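Forum > Ladenbau & Warenpräsentation > Regalpflege
Thema: Kartonware im Fachboden – Frontausrichtung bei Isolierflaschen

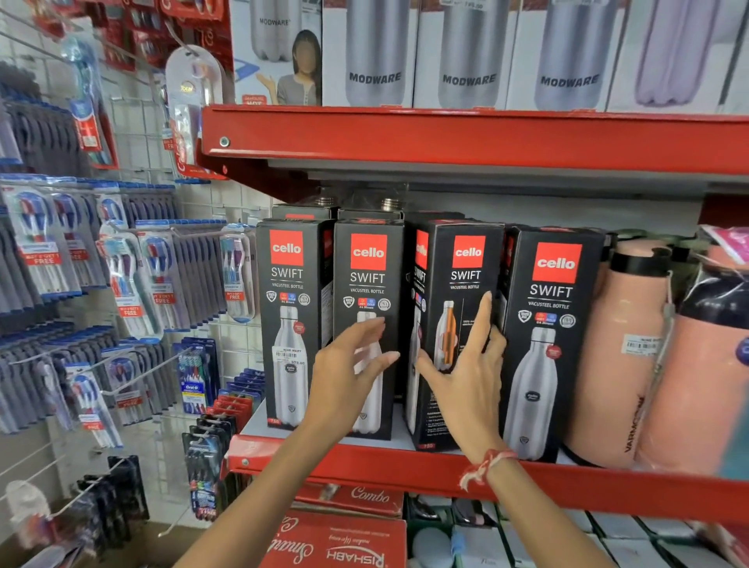 regal_nord schrieb:
Es geht um Vakuumflaschen im Einzelkarton, Cello Swift, Größe 750, im roten Metallregal, mittlerer Boden. Vorn eine Reihe Kartons hochkant, dahinter eine zweite. Fachbreite 111 cm. Rechts neben den Kartons schließt unverpackte Ware an, unter anderem eine Isolierflasche von Varmora in Pfirsichrosa.

Zwei Probleme:
Erstens verdrehen sich die Kartons. Nach kurzer Zeit steht mindestens einer schräg, sodass die Seitenfläche mit dem senkrechten Schriftzug nach vorn zeigt. Von dort liest man den Namen, sieht aber weder Flasche noch Farbe gescheit.
Zweitens der Preis. Das Etikett klebt bei uns auf der Vorderseite, quer über der abgebildeten Flasche. Lesbar ist es, die Abbildung ist damit aber teilweise verdeckt.

Wie haltet ihr die Front? Vorschubsystem, Teiler, Antirutschmatte? Und wohin mit dem Etikett?

kanthoelzer schrieb:
Teiler. Die Kartons sind schmal und hoch, die kippen und drehen beim Entnehmen des Nachbarn. Wir haben transparente Fachteiler von Warneck im Einsatz, 18 cm hoch, in eine Schiene an der Vorderkante geclipst. Seit März keine Beanstandung mehr bei der Regalprüfung.
Abstand Teiler zu Karton nicht unter 3 mm je Seite, sonst klemmt die Ware und die Kundschaft zieht den Karton an der Lasche heraus. Dann reißt die Lasche.

Flollov schrieb:
Teiler pro Karton halte ich für überzogen. Bei einem Artikel mit Farbvarianten verschieben sich die Spuren ständig, und jedes Mal muss jemand die Schiene umstecken. Wir fahren die Ware dicht an dicht, ohne Luft. Ein Karton ohne Spiel kann sich nicht drehen.

kanthoelzer schrieb:
Bis der erste verkauft ist.

Flollov schrieb:
Dann wird nachgezogen. Dafür gibt es den Rundgang.

regal_nord schrieb:
Der Rundgang findet bei uns zweimal täglich statt, dazwischen steht das Fach so, wie es steht. Das ist eine Minute pro Boden, bei 106 Böden in der Abteilung rechnet sich das nicht mehr nebenbei.

Cornel Nedelcu schrieb:
Zur Etikettenfrage. Vorderseite, aber unten, auf der Fläche unterhalb der Produktabbildung. Falls dort die Größenangabe steht, daneben und nicht darüber. Auf der Rückseite hat das Etikett nichts verloren, sonst dreht jeder Zweite den Karton um und stellt ihn verkehrt zurück. Damit hättest du dein erstes Problem verdoppelt.
Wenn ihr ohnehin eine Preisschiene habt, kann das Einzeletikett kleiner ausfallen. Ganz weglassen würde ich es nicht, die Kasse wird es euch danken.

tiefkram schrieb:
Gegenrede. Preis auf die Oberseite. Auf Hüfthöhe liest man das problemlos und die Front bleibt sauber.

Cornel Nedelcu schrieb:
Auf Hüfthöhe ja. Auf dem oberen Boden sieht niemand die Deckelfläche. Und sobald das Sortiment umzieht, wird neu etikettiert. Ich bevorzuge eine Position, die auf jedem Boden funktioniert.

tiefkram schrieb:
Bei uns steht Isolierware nie oben, zu schwer. Akzeptiert, dass das nicht überall so ist.

mattenwirt schrieb:
Noch zur Ausgangsfrage: Antirutschmatte hilft gegen Wandern nach hinten, gegen Verdrehen nur wenig. Wir hatten die Rolle von Fondidar, zugeschnitten auf Fachtiefe. Nachteil: Staub setzt sich in der Struktur fest, und die Kartonunterkante hakt beim Vorziehen. Nach einem halben Jahr wieder ausgebaut.

regal_nord schrieb:
Danke. Zusatzfrage: In der zweiten Reihe stehen Flaschen außerhalb der Verpackung, man sieht über den vorderen Kartons die Gewindehälse. Wie geht ihr mit ausgepackter Ware um?

kanthoelzer schrieb:
Raus aus der Reihe. Prüfen, ob Deckel und Karton vorhanden sind, dann einpacken oder als Muster kennzeichnen. Ein Muster pro Artikel, außen rechts, mit Deckel. Alles andere geht ins Lager zur Klärung. Offene Hälse im Regal sind Staubfänger, und verkaufen kannst du eine Flasche ohne Verschluss nicht.

Flollov schrieb:
Hier ausnahmsweise Zustimmung. Wobei zwei Muster sinnvoll sein können, wenn es den Artikel in Edelstahl blank und in Farbe gibt. Der Aufdruck auf dem Karton gibt den Farbton nicht zuverlässig wieder.

mattenwirt schrieb:
Muster gegen Mitnahme sichern, sonst ist es nach einer Woche weg. Wir nehmen die Seilsicherung von Soler, Schlaufe um den Hals unter dem Gewinde. Auf Flaschen mit Trageschlaufe am Deckel nicht durch die Schlaufe fädeln, der Deckel lässt sich abschrauben.

tiefkram schrieb:
Und die unverpackte Ware daneben würde ich mit einem Teiler abtrennen, auch wenn ihr sonst keine setzt. Runder Boden neben Karton rollt zwar nicht, wird aber beim Nachschieben zur Seite gedrückt, und dann stehen zwei Marken durcheinander.

regal_nord schrieb:
Stand 10. Dezember 2023 mache ich es so: Teiler auf einem Boden zur Probe, dicht gestellt auf dem Boden darunter, Etikett nach unten versetzt auf beiden. Ausgepackte Flaschen kommen aus der zweiten Reihe heraus. Kartonbreite messe ich vor der Bestellung noch nach.

kanthoelzer schrieb:
Miss an mehreren Kartons, nicht nur an einem. Die bauchen in der Mitte leicht aus, wenn sie feucht gelagert waren.

Flollov schrieb:
Und schreib auf, wie oft du auf welchem Boden nachrücken musst. Sonst diskutieren wir das im Frühjahr noch einmal.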